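4. What people did with the exemptions

4.1 Reading the notice, and then reading it again 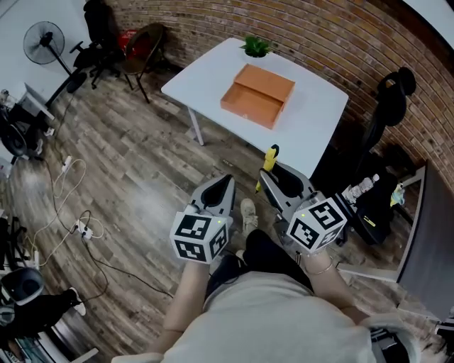
Figure 3

Travel restrictions almost always come with exemptions, and the exemptions are where I spent most of my time on this project. The Carkedstead order is a pretty ordinary one. It closed the crossing from Skistton to private travelers for nine months, then listed four kinds of trips that could still go ahead: medical care, family emergencies, aid work, and "established employment." On paper that's a fairly generous list, and several of the officials I talked to early on told me so. I started thinking of it in terms of the box on the table in Figure 3, with its drawer pulled partway out and nothing inside. Someone standing across the room would say the drawer is open, and they'd be right. You have to walk up to the table before you find out what you can get from it. My question in this section is how far people walked, and what made them turn around.

I should say up front that I came into this expecting a story about refusals. I had a whole chapter outline built on refusals! The application records pushed me off that pretty quickly. There are 3,379 applications in the set released to me, covering the full nine months, and outright refusals are a small slice of them. Far more common is a thing the office calls "lapsed," meaning the file was opened, something was asked for, and the something never arrived. The office doesn't record why. A lapsed file can mean a grandmother got better, or a job offer fell through, or the applicant looked at the list of papers and gave up (I heard all of these in interviews, the last one a lot). So I'm going to be careful with that category, and I'd ask readers to be careful with it too.

The order itself runs to two pages. The notice most people saw was a one-page version posted on Susport, the registration site travelers were already using to book crossings. The short version dropped the word "established" from the employment line. That one missing word did a lot of work. People who had just been hired read the notice, saw "employment," and applied, and then got a letter asking for proof of the job going back before the order. Some of them hadn't had the job before the order. A few had quit another job to take it.

I asked everyone I interviewed to show me the version of the rule they had relied on. Mostly they pulled it up on their phones. Some had screenshots from a group chat, where the list had been retyped by somebody and "aid work" had turned into "charity," and in one chat into "church." Nobody had the two-page order. I didn't have it myself until my second visit, when a clerk printed it for me, and even then the second page came out blank and she had to run it again.

4.2 Who applied, and how I know

Two sources sit behind the rest of this section, and they don't match up neatly. The first is the application file described above. The second is my own survey, with 1,519 completed responses from adults in Skistton, followed by 139 longer interviews with people drawn from the survey who agreed to talk. The survey asked whether they had wanted to cross during the restriction, whether they had looked up the rules, whether they had started an application, and what happened next. The interviews asked the same things at a slower pace and with a lot more coffee.

The survey picks up people the application file can't, namely everyone who never applied. It also leans toward people who stay put in one home long enough to answer a letter, and I'm sure it misses seasonal workers. I tried to make up some of that ground by holding interviews in the evenings and at the terminal. It helped a little. I wouldn't use the survey to estimate how many people in town were affected, and I haven't.

One more limit. The application file lists the exemption each person claimed when the file was opened, and it doesn't get updated if they switch. Switching happened all the time. A man going over to look after his father might start under "family emergency," be told his father's condition was long-term and so didn't qualify, and come back under "medical care" as a companion. In the file he's one family emergency, lapsed, and one medical case, approved, with no link between them. I've treated them as two applications, since that's what the office did, but it does mean the lapse rate looks worse than it felt to him.

4.3 The carrier's desk

Here's something I missed completely on my first pass. The decision on paper belonged to the permit office. In practice there was a second decision at the ticket desk, made by staff at Boychuk, the company that ran the crossing. Boychuk could be fined for carrying someone without a valid exemption, so its desk staff checked permits, and they checked them hard. They had been given a laminated card with the four exemptions on it and sample permits printed underneath. If your permit didn't look like a sample, you waited while someone phoned.

The samples had been printed in the first week. The office changed the layout of the permit later on, moving the exemption code from the top of the page to the bottom, and the cards weren't replaced for quite a while after that. Interviewees who traveled in that stretch told me about standing at the desk with a good permit and missing the boat while the phone rang in an office that had closed for lunch. One woman had learned to fold the page so the code showed first. She showed me how. It takes two folds.

I want to be fair to the desk staff, who come off badly in some of the interviews and who were, as far as I could tell, working from what they'd been handed. The ones I spoke with didn't think of themselves as enforcing anything. They talked about "getting people on" — that was the phrase, over and over — and about the embarrassment of turning back someone they'd known since school. Carriers carry out a big share of border policy all over the world, and much of the writing on the subject treats them as a kind of outsourced guard. I don't think that's wrong. It does leave out the card, though, and the lunch hour, and the line forming behind you.

4.4 Humanitarian trips

Aid work was the exemption with the best reputation and the messiest files. The order asked for a letter from "a recognized organization" and didn't say recognized by whom. Larger groups had letterhead, a stamp, and a person whose job it was to write such letters. Their applications went through fast. Small groups had none of that. A woman who'd been taking donated medicine across for years (in a cooler, on the regular boat, with her own money) had no organization to be recognized, and she ended up asking a bigger group to take her on in name. They did, and her permit came through, and then she was asked to go on their schedule. She stopped after two trips.

I heard versions of this from enough people that I started asking about it directly. What I can't tell you is how common it was in the wider population, because the survey had a single question on aid work and it was a bad question. It asked whether the respondent had traveled "on behalf of" a group, which folded together the people I was interested in and people who had sat on a bus with a banner. If I ran it again I'd split it in three.

There's a point here for anyone writing this kind of rule. An exemption that depends on a letter favors whoever already has someone to write it. That can be a sensible choice, and some officials defended it to me as one: they wanted to know who was answerable for each traveler. Others said it had been copied over from an older order and hadn't been discussed. Both could be true of different people in the same building.

4.5 Renewals

The order was written to expire unless extended, and I found that the expiry date mattered to people well before it arrived. In September, halfway through, applications under the family exemption dropped off. I'd assumed a processing delay. The interviews pointed somewhere else: rumors had gone around that the restriction would end early, and people decided to wait it out and save the fee. It didn't end early. The following month the family applications came back, and a number of them had the same reason for travel written in as before, word for word, with the old date crossed out.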